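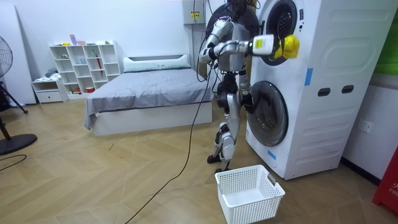 Blagoje Todorova would never put a washer where he sleeps, and he told me so before I had finished my coffee. The noise, the damp, the smell of soap on the pillow -- he had a full list. I listened, and I kept mine in the bedroom.

In a small apartment the laundry goes where the pipes permit. My unit stands one drum over the other, so it takes the floor of a single machine. The clothes come off beside the bed, they go in the plastic basket, and the basket has only a few steps to travel. In my old place in Retedon I carried it down 95 stairs, and half of the socks did not return.

Small loads are the part I had to learn. One thin yellow garment does not need the long program. I wash such things at 30 degrees with others of similar weight, and I shake each piece open before it goes in, as my aunt in Pruvden taught me. A twisted sleeve stays twisted. 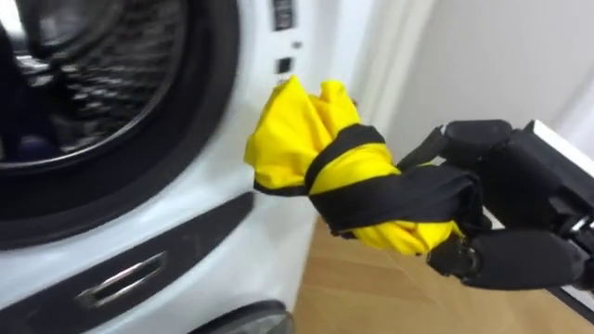 Should the door stay open between washes? Leave it open a little, and wipe the black rubber ring with a dry cloth, also in the fold at the bottom where the water sits.

I start at 7 in the evening, so that everything is quiet when I want to sleep.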